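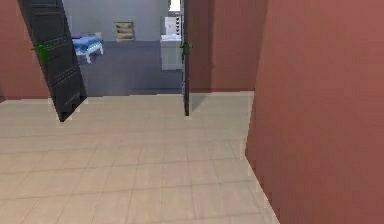

1/ Moving off cable at the house in Prindham
We gave notice to Quaye in June. The price had gone up twice in a year and the evening slowdowns never got fixed.

2/ The replacement is fixed wireless from Stultholm. The dish on the roof points at their mast, and the run indoors is one Ethernet cable. Mounir Tawfik did the install and had it working in 2 hours.

3/ First snag – the old router wanted a VLAN tag that Stultholm doesn't use. I cleared that field, rebooted, and it picked up an address right away.

4/ Second snag was the work VPN. Big file transfers stalled. Danica Vlček told me to lower the MTU on the tunnel. Did that, no stalls so far.
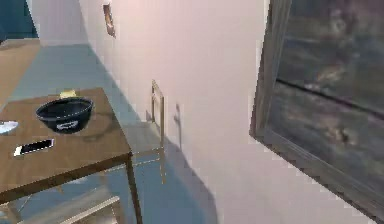

Table and bowl, 2018-07-20

5/ Port forwarding doesn't work on the basic plan. You share a public address with other customers. Support moved me to a fixed one for 8 dollars a month, and port 3203 is open now for the backup box.

6/ Quaye still wants its modem back. I have the return label but no box that fits.

7/ Iman Ouazzani asked about rain. We've had one real storm since the switch. Calls held up, video dropped to a lower quality for a few minutes – then it came back.

8/ Will post speeds after a full month.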